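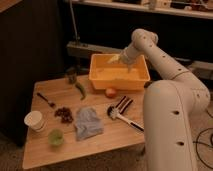

Should've kicked it, according to one reader who emailed me before I'd even found my car keys, and I'd bet most of the 3,000 people in the stands at Linddale were muttering the same thing on the walk to the parking lot. Fourth and two, ball on the Nukthorpe nine, just under a minute left, down by two points. A field goal wins it. Linddale went for the first down, ran it straight into the middle of the line, and got maybe a yard. Nukthorpe knelt twice and that was your ball game, 16-14.

I've been turning it over all night and I still don't know how I feel about it. The head coach was asked about it first thing, naturally, and he said the snap had been high on the last two kicks and he trusted his line more than he trusted the operation. Well, okay. The second one did go wide, way back in the second quarter, and it was an ugly thing to watch. But that was from 41 yards out with the wind coming across the field. This one would have been a chip shot, and the wind had pretty much died by then (I know because my notes finally stopped blowing off the ledge).

What bugs me more is the play itself. Linddale ran for 218 yards, and nearly all of the good ones came outside, on that toss to the left that Nukthorpe couldn't stop to save its life. The opening touchdown came on it. So did the long one in the third quarter, a 47-yard run down the sideline right in front of the Nukthorpe bench. Then you get to the biggest snap of the season and you go up the gut, where you've been getting stuffed since kickoff? I'd love to hear the thinking there. I asked, and what I got back was that they liked the look. Fair enough, but Nukthorpe liked it too!

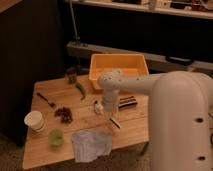 Credit to the visitors, though, because they earned this one. Their quarterback had an awful first half, with two interceptions and hardly a clean pocket to throw from, and they went into the break with three points and were probably lucky to have those. After that they quit trying to throw deep and just nibbled their way down the field. Short stuff to the tight end, a draw, more short stuff. It wasn't pretty, but the drive that put them ahead took up more than eight minutes, and by the end of it the Linddale front four had their hands on their hips. They got a touchdown and a two-point try on their first trip of the second half, then missed the extra point... no, wait, let me get this right, because I've already had one correction tonight. Field goal before the half, touchdown plus two in the third, then a short field goal, and then the safety with nine minutes left, when the Linddale punter had a low snap get past him and out of the back of the end zone. That's your 16.

So there's the other thing about the snapping. If you want to defend the coach, the safety is where you start. I can see how a guy watches that happen and decides he doesn't want another ball going back through anybody's legs with the game riding on it. I'd still have kicked.

The loss drops Linddale to 5-4, and the playoff math isn't much fun. They need to win out, and they need Jelano to lose at least once, and Jelano hasn't lost since September. Nukthorpe is 6-3 and in good shape, with a home game against Pongsiri coming up that they ought to win if the quarterback we saw after halftime is the one who shows up.

On the injury front, Linddale's starting center left late in the first half with an ankle problem and didn't come back, which explains at least some of the snap trouble — his backup usually plays guard. The team says he's day to day. The left tackle cramped up in the fourth but finished the game.

Linddale travels to Jelano next, kickoff at 7 p.m. The gates open an hour before that, and the visitors' side is the one by the creek, so bring a coat.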